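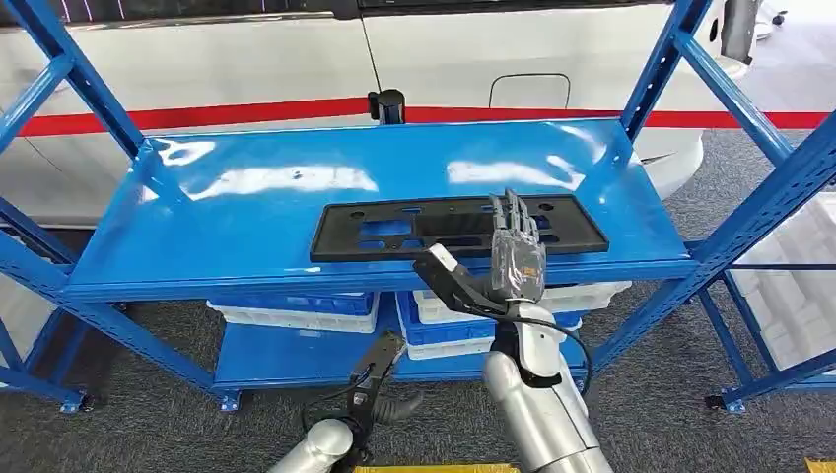 Fig. 1. Steel shelving with slotted uprights; a licence plate bracket lies on the top shelf.

Storage and Stock Control, Handout 3
Slow-moving items and the reorder point

In the last lecture we looked at goods which leave the store every day. Today we take the other group, the slow movers. A slow mover is an item that is asked for only a few times in a year, but the customer still expects to find it.

1. Why slow movers are a problem
They take space and they hold money. In the Tindau parts store, which we use in this course, the list has 474 lines. When the lines were sorted by yearly sales, 200 of them had sold fewer than three pieces since November of the year before. Please note that a line is not the same as a piece. One line may have many pieces behind it.

2. The reorder point
The formula is the same as for fast goods:
reorder point = daily demand x lead time + safety stock
Lead time must be in days if the demand is in days. Many students mix days and weeks here, and I take marks off for it.
Suppose that Grorkeck delivers in 100 days and the demand is 0.02 pieces per day. Demand during the lead time is then 2 pieces. With a safety stock of 1 we order again when 3 pieces are left.

3. Limits of the formula
With such small demand the average tells us little. The store may sell nothing for half a year and then two pieces in one morning. For this reason Metwally proposes a simple rule for very slow lines: keep one, order one when it is sold. We will compare both methods in the exercise.

4. Dead stock
An item without any sale in two years is called dead stock. It can be returned, sold at a lower price or scrapped. The decision should be written down with the date.

Exercise, to hand in on 11th February
Take the Flevell table from the course page. Calculate the reorder point for each line and mark the lines where you would use the one-for-one rule. Show your units.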